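Zunano Workshop Opens Its Robot Arm Build to Neighbors

WOTITEN, 4th November. The members of Zunano, a shared workshop, are delighted to invite everyone in town to come and see Vida, the robot arm they have been putting together since March, one evening and one pot of coffee at a time. Vida is learning to help with computer repairs, and the job on the bench right now is fitting a processor into a motherboard, 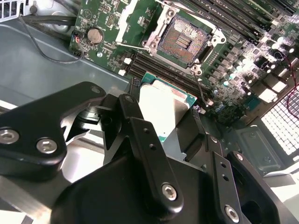

which asks for a good deal of patience from everybody, the arm included! The bench is open to visitors from 6 in the evening, and there are 16 stools, so please do come early.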